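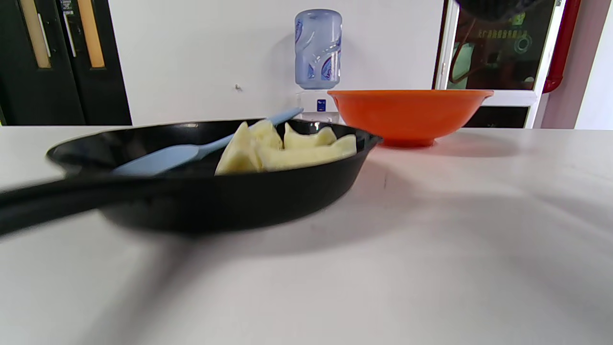 Kamus is a trade fair organizer that runs exhibitions for makers and buyers of household goods, small machinery and packaging. The company rents halls, sells stand space to exhibitors and handles visitor registration. It does not own a venue.

History

Kamus was set up by Tumaini Koech, a former freight agent who had arranged the shipping of display goods for other organizers. Its first event was a regional housewares show held in a converted rail depot. The show drew mostly wholesalers, and many of the exhibitors shared stands to keep costs down.

The company later took over the Bultier packaging fair after its previous organizer closed. Bultier kept its name and its July dates, but the floor plan was changed so that machinery stands were grouped near the loading doors. This cut the time needed to bring in heavy equipment, which had been a common complaint.

Events

Kamus runs four fairs. The housewares show and Bultier are held every year. The other two, a hand tools fair and a small food machinery fair, alternate, so that each takes place every second year.

The housewares show is the largest by floor area and lasts four days. The first two days are open only to trade visitors, and the public is admitted for the rest. Exhibitors may sell display stock on the last afternoon, subject to a separate permit included in the stand contract.

Bultier is closed to the public. Visitors must register with a company name, and badges are checked at the door.

Operations

Stand building is contracted to Mwakalinga, a joinery firm that also stores the wall panels and flooring between events. Exhibitors can order a basic stand, which includes walls, a sign board and one power outlet, or bring their own builder. Outside builders must submit drawings six weeks before opening.

Registration and badge printing use Nivbridge, a booking system that Kamus adopted to replace paper forms. Exhibitors use the same system to order water, extra lighting and forklift time. Late orders carry a surcharge.

Freight is handled in-house. Overseas exhibitors usually bring goods in under temporary import papers, and Kamus keeps a customs desk on site during build-up and breakdown.

Categories: Trade fair organizers | Event management companies | Housewares industry

This page was last updated on 13/10/2025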